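I pay for my own acupuncture. I'm writing down what it cost me and what it did for my knee, because when I was looking for this information last spring I mostly found clinic websites.

The knee is the left one. It is ordinary wear, according to the X-ray. I was told to lose a little weight, do the exercises on the handout, and take an anti-inflammatory when I needed it. I did all of that. The pills helped and upset my stomach, and by April I was taking them most days, which my doctor didn't like and neither did I. She said acupuncture was reasonable to try for this kind of pain, that the evidence was mixed, and that my plan probably wouldn't pay for it. She was right about the plan.

My insurance is through Givov, the cheaper of the two options at work. The booklet has a page headed "Complementary and integrative services." It covers chiropractic visits up to a limit. Acupuncture is covered for chronic low back pain and nothing else. I called to make sure. The woman I spoke to was polite and read me the same paragraph I had in front of me. Knees are out.

There are two places in Turnville that do it. One is inside a spa and wanted me to buy a package up front. The other is Boersma Acupuncture, over the hardware store, and lets you pay by the visit. I went with Boersma. The stairs are steep, which is a strange thing for a place that treats knees, but there's a rail on both sides.

A visit takes an hour, and for most of it you lie there. The needles went in around the knee and a few in the lower leg and one hand. Most I didn't feel. The ones near the kneecap gave a dull ache that faded. I had my appointments on Thursday after work and usually fell asleep.

I went for most of the year. With the first long visit, the regular ones and the herbal liniment I bought once and didn't like, the total came to $2,910. I kept every receipt in an envelope, and I added it up twice.

Against that, I can put a few things. Before I started, I was filling the anti-inflammatory every month, plus a second pill to protect my stomach from the first one. My share of those is $40 a month. I stopped the stomach pill over the summer and now take the other one only after yard work or a long drive. I also skipped the injection my doctor had mentioned. The office quoted me $300 as my part of that, and it would likely have needed repeating.

So on my side of the ledger it doesn't pay. I spent far more than I saved. The plan did better than I did. It stopped paying its share of two prescriptions and an injection, and it put in nothing. I don't think anyone at Givov planned it that way. It's just how the page is written, and I'd guess the page was written when someone looked at back pain and stopped there.

I asked our benefits person whether the other plan, Grondico, was any different. It is, a little. It pays half for a set number of visits when a doctor refers you, for any joint. The premium is higher. I worked it out on the back of the enrollment form, and for a year like the one I just had, Grondico would have come out ahead. For a year with only a few visits it would not. I switched anyway, mostly because the other knee has started to click.

As for whether the needles did the work, I can't say. I was also doing the exercises more faithfully, partly because I'd have been embarrassed to show up and admit I hadn't. I lost a few pounds. An hour lying down in a quiet room once a week may do something by itself. I've read some of the studies on knees, and the ones that compare real needles with fake ones tend to find a small difference, while the ones that compare needles with the usual care find a bigger one. I take that to mean some of the benefit is the visit. I can walk to the post office and back without thinking about it, and I couldn't in April.

One practical thing I got wrong: I could have used my health savings account from the beginning. I assumed it wouldn't be allowed if the plan didn't cover it. Those are separate rules, at least for my account. I sent in the receipts late and was paid back from my own money, before tax, which took some of the sting out. Check with whoever runs yours and ask for itemized receipts from the first visit.

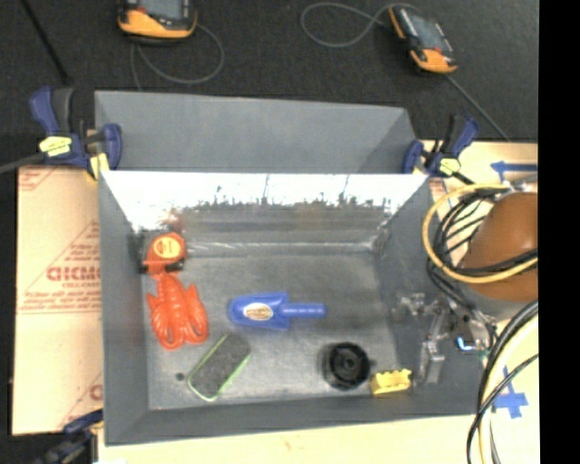 Would I pay for another full year of it?

Probably for every other week, now that Grondico picks up half, and I'd stop if three months went by with no change in how many pills I take.

I've started writing the pills down on the kitchen calendar so I'll have something better than memory to go on. My referral is good through the fall. After that I have to go back to my doctor for another one, and that's a copay too, so I'll add it to the envelope.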